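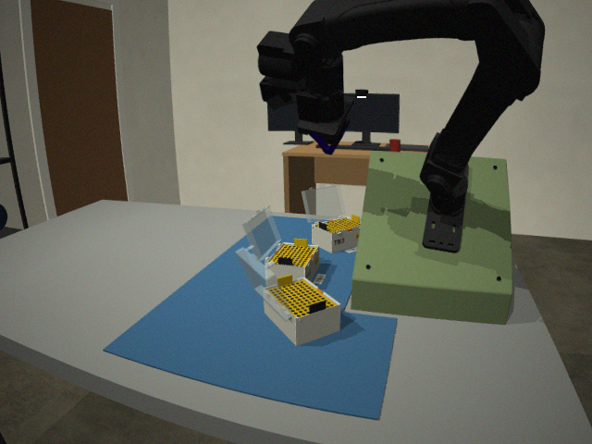 Minutes of the editorial meeting of the Cundham Reader

Date: 28/12/2023
Place: the upstairs room, Rallberg Street
Present: four editors, two members of the readers' panel, the secretary (minutes)
Excused: the web editor

1. Minutes of the previous meeting
Accepted with one change. In item 3 the word "apology" is replaced by "correction", as no apology was decided at that time.

2. Complaint about the article on the Kullent bridge vote
The secretary read the complaint aloud. The reader writes that our article gave a false picture of the vote in the town council. We wrote that the opposition group "walked out in protest" before the vote on the bridge toll. According to the reader, the group stayed in the room and abstained, and only two members left, both after the vote was finished.

The editor of the local pages explained that the sentence was taken from a press release of the majority group. The council's own record was not yet published on that evening. It is published now, and it agrees with the reader.

One member of the readers' panel asked why the press release was not named as the source. The editor answered that it was named in the first version, but the line was removed when the article was shortened to 600 words. Several present found that this is the more serious mistake.

There was a longer discussion about the headline. One editor wished to keep it, for the reason that the headline speaks only of "anger over the toll", and the anger is well documented. Another editor said that a reader who sees the headline together with the first paragraph will understand it in only one way. It was put to a vote.

Decided:
a) The article is corrected online, with a note at the top saying what was wrong and when it was changed.
b) The correction is printed on page 7 of the next issue, the same page where the article stood.
c) The headline is changed to "Council approves bridge toll after long debate". Four for, two against. The secretary did not vote.
d) The reader receives a written answer, with an apology.

3. Use of press releases
It was proposed that any text from a party, a council group or a company must be named as source in the first 60 words of an article. The members agreed with the idea but not with the number. The rule will be tried without a number until the next meeting.

4. Letters about the Thakur report
We received 20 letters about the Thakur report on housing. Many of them have the same wording in the second paragraph. The panel suggests to print one of these and to mention that others were similar. Accepted. Letters with own text are treated as usual.

5. Other matters
The heating in the upstairs room is again too weak. The secretary will write to the landlord.
The key to the archive cupboard is missing. Who has it, please return it to the front desk.

The date of the next meeting will be sent by e-mail.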